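## 4. Laying out and folding a T-shirt

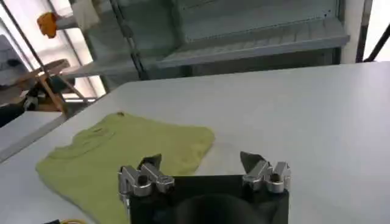

*Photo: Ryota Tanabe*

A good fold starts with a shirt laid flat, and a T-shirt is the best thing to learn on! Pale green on a white table is a lovely pairing for practice, as you can still find the collar seam by eye. Leave the small wrinkles for step 3 - they come out more easily than you'd think.

You will need a clear tabletop, clean hands and the Lerkitz folding card from the lid pocket (39 cm on its long side).

1. Put the shirt down front side up and open it out to its full width. It can lie at an angle for now.
2. Find the collar with your fingertips. Turn the shirt until the collar points away from you and the hem is nearest.
3. Smooth the body from the middle out to the sides with flat palms. Go gently over the side seams, where cotton likes to pucker.
4. Slide the card under your chin-side markings - see section 2 for these - and rest it on the back of the shirt once you have flipped the whole thing over.
5. Fold one side in over the card, then lay the sleeve back on itself. Do the same with the other side.
6. Bring the hem up to the collar, draw the card out through the top and turn the shirt face up.

Your first few may come out a bit lopsided. Keep going! By the tenth shirt the turn in step 5 feels wonderful, and a full drawer takes roughly 2 songs on the radio.

**Note:** For shirts that are 100 per cent cotton, a quick shake before step 1 saves a lot of smoothing. Stretchy fabrics such as the Mumuvis sports tops prefer to be patted flat, so go easy on the pulling.

**Note:** Small children's shirts are narrower than the card. Turn it on its short side and skip the sleeve fold.

**Caution:** Check the tabletop for crumbs and grit before you smooth anything. Dark specks can mark pale cloth when they are rubbed in, so lift them off with a fingertip or a bit of tape.

**Caution:** Don't use the card on a shirt still hot from the iron. It softens and will keep the bend.

Long sleeves are covered in section 5.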